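4. Cross slope on the eastern half of the loop

4.1 Where the road changes its lean

The Prirnov Loop was built in pieces, and you can feel every one of them through the seat of a car. The western half is the older half, laid out when the town ended at the rail yard, with long straight stretches joined by gentle bends. The eastern half had to be threaded between the reservoir and the Mitwood hills, so it curves almost all the way from the Correia interchange down to the Cenine exit. For anyone who enjoys road geometry (and the authors plainly do) it is a wonderful piece of highway. It has 7 curves in a row, some turning left and some right, and between them the pavement has to roll from one lean to the other while traffic goes on at full highway speed.

That rolling is the subject of this section. On a straight stretch the loop is crowned, so water runs from the middle toward both shoulders. On a curve the whole roadway is banked, high on the outside and low on the inside, and water runs across every lane to reach the inner shoulder. Between the two states lies a transition, and somewhere in each transition there is a short length where the outer lanes have no sideways slope at all. If the road also happens to be level along its length at that spot, rain has nowhere to go in a hurry. We call these lengths flat spots. The maintenance crews at Cenine have a ruder name for them, which Santosh Bansal collected with some delight during the interviews but which we will leave out.

Flat spots are not a mistake. Any road that goes from a crown to a bank has to pass through level on at least one side, in the same way that a door can't get from open to closed without being half open. What a designer can choose is where the flat spot falls, how long it is, and whether the grade helps it drain. The first plans for the eastern half show real care on this point. The revised plans, drawn after the route was moved closer to the reservoir, show less, and it is the revised plans that were built.

4.2 How the transitions were surveyed

We worked from three sources: the as-built drawings held at the Mitwood district office, a slope survey driven along the loop, and the crews' own wet-weather logs. Fatima Adebisi designed the survey. The car made 80 passes in all, split between the two directions, carrying a level sensor on the rear axle and a wheel counter for distance. Every pass was driven in the right lane at the posted speed, so that the suspension would settle the same way each time. Passes made in strong side wind were thrown out and driven again.

Loose objects in the cabin were stowed before each pass. The driver's shoes turned out to matter a little too, since a heavy sole makes it harder to hold a steady speed with the pedal, and we asked both drivers to keep the same pair on throughout. Open-backed footwear was ruled out for driving.

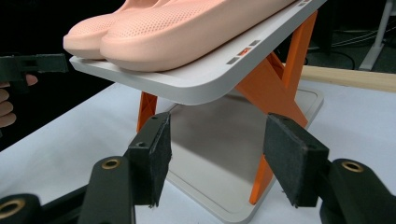
Figure 3. Pink slides on the white top tray of a small two-tier stand.

The raw slope readings are noisy, as anyone would expect from a moving car, but they line up beautifully once the passes are laid over one another. Expansion joints at the bridges show up as sharp spikes, and we used them as fixed points to correct the wheel counter. After that step, the transitions appear as clean ramps on the plot, each with its crossing through zero. It was a real pleasure to see them come out of the noise for the first time! Even the shortest transition, just south of Correia, can be picked out by eye.

The wet-weather logs needed more patience. Crews write down standing water by mile marker, and the markers on the eastern half were moved when the Correia ramps were rebuilt. Idalina Bettencourt matched the old markers to the new ones by going through the sign work orders one at a time. Her table is given in Appendix B, and we would encourage other groups working with older logs to make one like it before doing anything else. A few entries could not be placed and were dropped. They all come from the Correia ramps themselves, which lie outside the study length.

4.3 Results for the Correia curve

The Correia curve is the tightest of the set and banks the steepest, and it gave us the clearest result of the whole project. Going south, drivers leave the interchange on a crowned straight, cross a short bridge, and enter the curve directly after it. The transition was squeezed into what room was left, and part of it sits on the bridge deck. The flat spot falls 21 feet past the south joint, where the grade has just leveled out. The slope survey and the logs agree on this completely: the log entries for standing water cluster at that point, and the measured cross slope passes through zero at the same place.

Why there are so few complaints about it is an interesting question. The lane is flat only for a moment, and a car crosses it in less time than it takes to say so. Joana Leitão, who rode along on many of the wet passes, noted that the change in steering feel came after the flat spot, where the bank builds up quickly, and that the water itself was easy to miss from the passenger seat. We take this seriously. A driver who feels the bank arriving may well put any slight lightness in the wheel down to the curve.
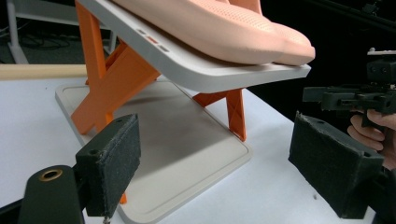 Full banking on the Correia curve begins where the outer shoulder reaches the same slope as the travel lanes, and from that point the roadway behaves as one plane. This is the easy part of the curve to drain and also the easy part to explain. Every drop takes the same general direction, toward the low side, and the only questions left are how far it must travel and what it meets at the end. The white platform on the orange X-shaped legs has that shape: a single slab tipped so that its front end points down, held over a base tray that stays flat. The bridge deck and its banked surface stand in the same relation, with the lean carried entirely by the upper part. The transition is harder to picture, because there the slab would have to twist along its length, with one end tipped and the other end crowned. Drawings show this as a set of separate cross sections, and readers who are new to the subject tend to see the sections and miss the twist between them. Contour plots help a great deal. We have drawn them for all the transitions, and on the Correia plot the contours spread apart at the flat spot like ripples reaching a shore.

Two small changes would help at Correia without moving the curve. The first is to shift the start of the transition north, onto the straight, so that the level section comes before the bridge, where the road is still running downhill. Cristóvão Falcão worked this through with the original survey points and found that it can be done within a normal resurfacing, by varying the depth of the new asphalt. The second is to add a slotted drain along the inner shoulder just past the south joint. The drain would be cheaper, but slots fill with grit and need cleaning, and the shoulder there is narrow for a crew to work on. We prefer the first change and think the second makes a good stopgap.

4.4 The reverse curves near Cenine

Toward Cenine the curves change hands. A left-hand curve is followed almost at once by a right-hand one, and the roadway has to roll from one full bank through level to the other. We had expected these to be the worst spots on the loop, and were very happily surprised. The level point in each roll falls on a steady downhill grade, so water that has no sideways slope to follow simply runs along the road until it finds one. The logs have hardly any entries here. Whoever set the grades through this stretch did lovely work, and the same hand may be seen in the first plans for Correia.

The rolls are comfortable as well. Their rate of change is even from start to finish, with no kink where the right-hand bank begins, and both drivers picked this stretch as their favorite before they had seen any of the plots. Section 5 compares the roll rates with those on the western half, where the crown was rebuilt during the last resurfacing and the older profile is known only from drawings.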